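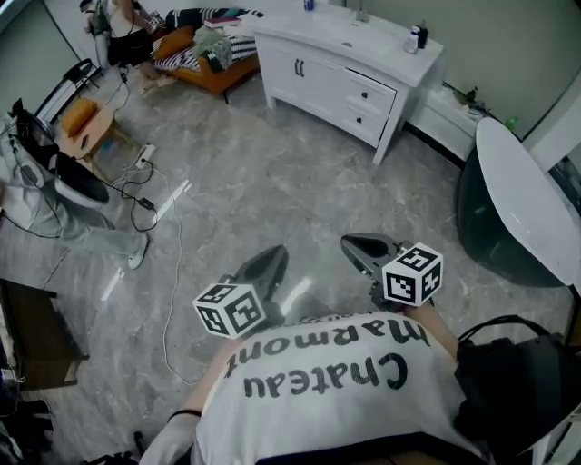
Our second stretch of work on the Bellamy reading room has gone better than we dared hope, and I want to begin by thanking everyone at Jenska for being so patient with us over the slow start in March. The lettering for the new donor tote bags took far longer than planned, mostly on account of my own dithering, and in the end we settled on plain black words on white, much like the "Chateau Marmont" T-shirt, as it reads well and costs little to print.

The cataloging is the real news! Bence Hajdu and I have now entered 1076 titles, including the Sturkilham parish newsletters going back to 1901 (they smell dreadful, but the pages are sound). Two shelves of oversize atlases are still waiting.

We have 80 dollars left in the printing line and would like to move it to acid-free folders, if you're agreeable. The Skilloria invoice is attached.

With warm thanks,
Mayu Sakai
27 Apr 2024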